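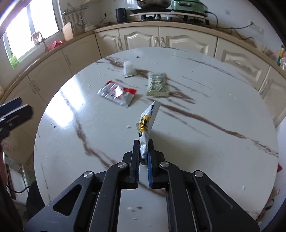 gripwidth_kal
Anyone else running Cilberg for snack wrapper cleanup? My policy grabs packets fine, but Kalton's planner treats the bin rim like a packet edge and closes way too far.

Muchen Liang
Cap the close command per object class. I do it in Hirness, 3 lines of config.

pruvost_fan
Disagree - that just hides a perception problem. Glossy tabletop glare wrecks my masks too. Fix those first!

gripwidth_kal
Tried that with 1000 extra masks, no change on the rim. Bin grasp I'm trying to match:
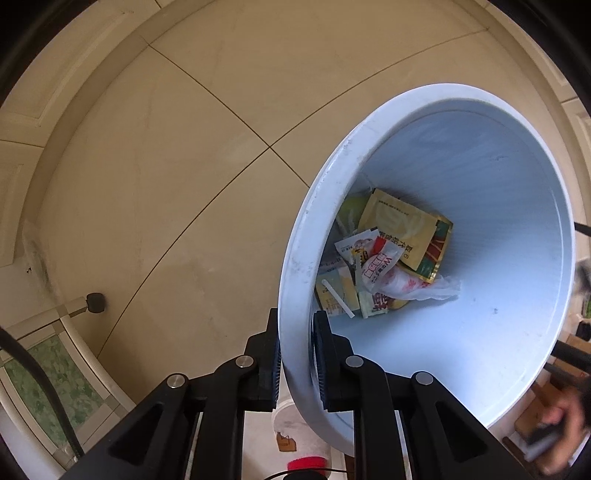 Reply 5: rim grasps

Muchen Liang
Try the cap at 80 and post your log.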